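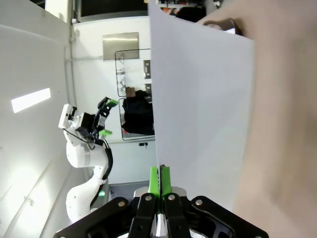 Progress Report to the Emau Fund
Project: Working Rules for Two-Arm Handling of Thin Sheet Material
Grantee: Rultarar
Report date: May 29, 2022

1. Status

The project is on schedule for three of its four work items. The fourth, the outside review of the draft rules, started late and is covered in section 6. No change to the budget is requested.

The purpose of the grant is a short set of written rules for cells in which two robot arms share one work area and handle paper and similar sheet. The rules are meant for small labs and shops that already follow the general safety standards for robots but have no local practice for sheet work. They do not replace a risk assessment and will say so on the first page.

2. Work since the February report

Draft 2 of the rules was completed and is now in use in our own cell. Draft 1 was written from the desk and had several requirements that could not be checked by a person standing at the cell. These were rewritten or removed. Each rule in Draft 2 has a check that an operator can carry out without opening the controller software.

The handling trials were run in two blocks of 100, for a total of 200 handling cycles. A cycle is one grip, one lift to vertical, one hold and one release. The first block used Draft 1 settings and the second used Draft 2 settings. The trials were used to find out whether the rules could be followed and recorded. They were not designed to measure grip performance, and no failure rate should be taken from them.

3. Content of Draft 2

The main rules are given below in shortened form.

3.1 Shared space. Only one arm may enter the transfer zone at a time unless the task is a planned handover. The arm that is not moving must be in its named waiting pose, and its fingers must be set to the opening listed on the task sheet.

3.2 Finger pads. Pads are inspected before the first cycle of a session and again after any change of material. Pads with a cut, a loose edge or visible residue are replaced as a pair. Cleaning a single pad and leaving the other as it is does not meet the rule.

3.3 Grip on paper. The grip point is set at the edge of the sheet, with the fingers closed along their full height. Grip force is set by the test strip method in Annex B. The force may not be raised during a session to correct slipping. If the sheet slips, the session stops and the pads are checked.

3.4 Blocked view. A sheet held upright can hide a large part of the work area from a wrist camera. Software that uses the wrist view to decide whether the area is clear must treat the hidden part as occupied. This rule was added in Draft 2 and is the largest single change from Draft 1.

3.5 Cables. Wrist and arm cables are checked for slack through the full range of the task at reduced speed. A cable loop must not be able to reach the fingers of either arm. The check is repeated after any change to a camera mount.

3.6 People. Nobody reaches between the arms to straighten or catch a sheet. The operator uses the stop control, waits for both arms to report a stop, and removes the sheet from the outer side. Status lights on an arm are not accepted as proof of a safe state.

3.7 Records. The log for each session contains the material, the pad set, the grip force setting, the task sheet version and all stops with a reason code.

4. Findings from the trials

Rule 3.3 was the hardest to keep. Operators were used to adding force when a sheet moved, and the Draft 1 wording allowed this within a range. Under Draft 2 the range was removed, which made the log entries easier to compare but increased the time spent on pad checks. We consider the extra time acceptable.

Rule 3.4 caused unneeded stops early in the second block. The hidden area was being calculated from the full sheet size even when the sheet leaned away from the camera. Using the measured position of the sheet edges reduced the stops. The rule text was not changed - the correction belongs in the software notes, and has been placed there.

Reason codes need more work. Two of the codes overlapped, and operators chose between them by habit. They will be merged in Draft 3.

5. Equipment

No equipment was purchased in this period. Spare finger pads were taken from existing stock. The Clarum logging tool was updated to store the task sheet version with each entry.

6. Outside review

Hirvonen agreed to review the draft from the point of view of a user with no part in writing it. The review copy went out later than planned, as Annex B was not ready. Comments on sections 3.1 through 3.4 have been received. The remaining comments are expected in the next period.

The main comment so far is that "named waiting pose" is not defined for cells in which the arms are moved between benches. We agree, and a definition tied to the bench layout is being drafted.

7. Plan for the next period

- Merge the overlapping reason codes and issue Draft 3.
- Complete the outside review and publish the replies to all comments.
- Repeat one block of 100 cycles with Draft 3 and a heavier grade of paper.
- Prepare a 4-page operator version with the checks only.

8. Decision requested

We ask the Fund to confirm that the operator version may be released before the full rules. The grant agreement lists them as a single deliverable. Separate release would let other sites try the checks while the review is still open.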